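Lurness Print Room and Collection Store
Progress report to the Vasiliu Fund, June

Dear Isamu Uchida,

Thank you again for your patience while we got the spring figures together. I know we promised this a little sooner, but I wanted to wait until the last of the shelving was in, and I am very happy to say that it is!

The big news is the inventory. When we wrote to you last, we had only just started on the works on paper, and I think we were all a bit nervous about what we would find in those old map drawers. We have now catalogued 2,687 prints and drawings, each with its own record, condition note and location. Yen-ting Yip has led this work from the start and has been wonderfully stubborn about getting the artist names spelled the same way every time (there was a long debate over the Flilden etchings, which had been filed under two spellings for decades). The records should go online in the fall, once the rights questions on the later prints are settled.

On the building side, the four new cabinets are in place and full. The humidity in the store has been much steadier since the Hutunex unit was put in, though we did have a couple of uneasy weeks while it was being adjusted, and the service contract came in higher than we had budgeted. We covered the difference from the framing line, so nothing more is needed from the Fund.

I should be open about the one piece that is behind. The study room was meant to open to visitors this month, and it will not. The tables came with the wrong tops and had to go back - we expect the new ones in August. In the meantime Yen-ting is seeing school groups by appointment in the small gallery, two classes at a time, and the teachers have been very kind about the squeeze.

We would love to have you visit before the summer is out. Come around 4 in the afternoon if you can, when the store is quiet and we can open any drawer you like.

With warm thanks from all of us at Lurness 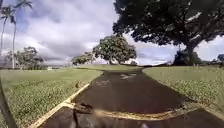
The path across the lawns, toward the trees.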